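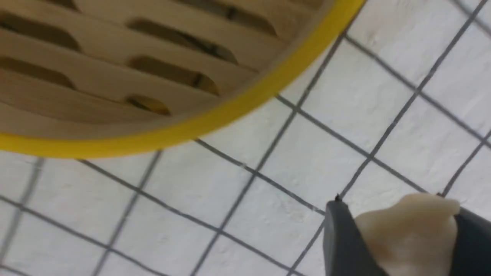 Tranel-Vaporera: episodios de recogida de dumplings con fallo de agarre

Versión 6. Mantenimiento: Shona Urquhart y Satish Shetty, laboratorio de Stotley.

Resumen

Subconjunto de 200 episodios teleoperados de la tarea «meter los dumplings en la vaporera». Se publica aparte del conjunto principal por un fallo en el cierre de la pinza que afecta a parte de las trayectorias. No debe mezclarse con el conjunto principal sin filtrar antes por el campo estado_pinza.

El fallo

En 18 episodios la pinza siguió cerrándose después de alcanzar la consigna de apertura. El registro muestra la consigna estable y la posición medida en descenso hasta el límite mecánico. El controlador no generó ninguna alarma. La corriente del motor sí refleja la sobrecarga, pero ese canal se guardaba a menor frecuencia y no intervenía en la parada automática.

La causa fue un desfase del cero tras reiniciar el nodo de control sin repetir la calibración. El nodo conservaba en memoria el cero anterior y lo aplicaba a lecturas nuevas. Se reprodujo en banco en julio, con la pinza vacía y con una pieza de prueba.

En otros 30 episodios el desfase existe, pero queda dentro de la tolerancia. Se conservan con la etiqueta desfase_leve.

Entorno

Mesa cubierta con una tela blanca cuadriculada, vaporera redonda de bambú con borde amarillo y piezas con forma de dumpling. La posición de los objetos cambia entre episodios. La cuadrícula no se utilizó para calibrar las cámaras y no se garantiza su alineación con la base del robot.

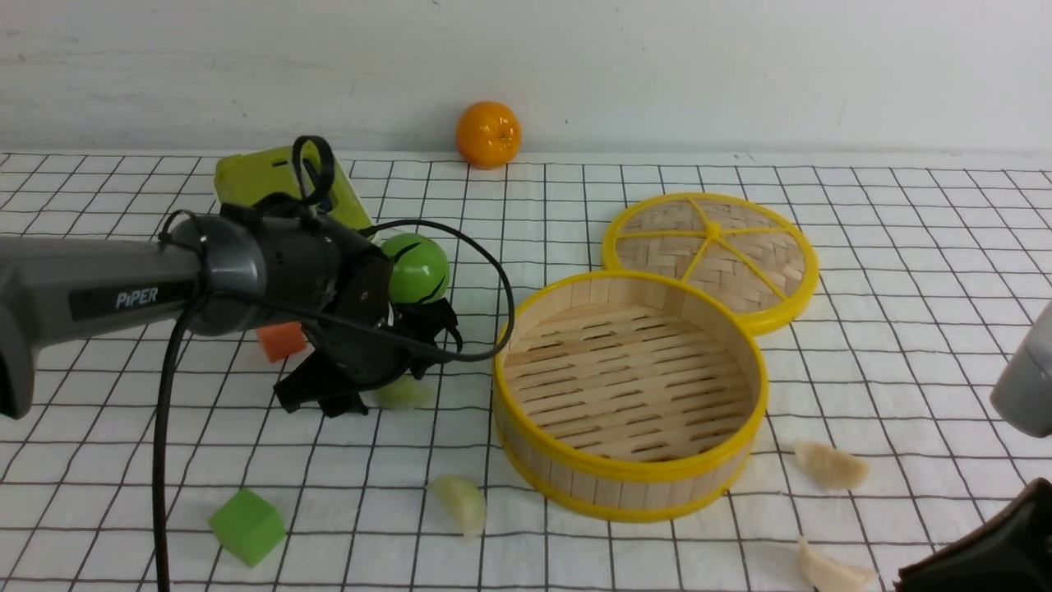 Figura 1. Mesa de trabajo con brazo PiPER, vaporera abierta y tapa detrás.

Contenido de cada episodio

rgb_muneca: vídeo de la cámara de muñeca.
rgb_cabeza: vídeo de la cámara superior.
q, dq: posiciones y velocidades articulares.
pinza_cmd, pinza_med: consigna y apertura medida.
corriente_pinza: corriente del motor, remuestreada.
estado_pinza: ok, desfase_leve o fallo.

La etiqueta estado_pinza se asignó comparando consigna y medida, con revisión manual de los casos dudosos. El vídeo no basta para decidir: la deformación de la pieza entre los dedos varía con la orientación del agarre.

Seguridad

Durante un episodio con fallo, el operador intentó retirar la pieza a mano con el brazo habilitado. No hubo lesiones. Desde entonces el procedimiento de Stotley exige pulsar la parada de emergencia y comprobar que el par está deshabilitado antes de entrar en el área de trabajo. Abrir la pinza por software no sustituye ese paso: con el cero desplazado, la apertura indicada no corresponde a la real.

Correcciones aplicadas

El nodo rechaza consignas de pinza hasta completar la calibración.
El límite de corriente detiene el cierre y marca el episodio.
La herramienta de grabación Usen anota cada reinicio en los metadatos.

Limitaciones conocidas

Las trayectorias con fallo no se han corregido a posteriori. Los valores de pinza_med posteriores al reinicio son relativos a un cero erróneo y no sirven para estimar el tamaño de la pieza. El cargador Dow ignora estado_pinza en su configuración por defecto; hay que activar el filtro de forma explícita.

Incidencias: abrir un aviso en el repositorio e indicar el identificador del episodio y la versión del cargador.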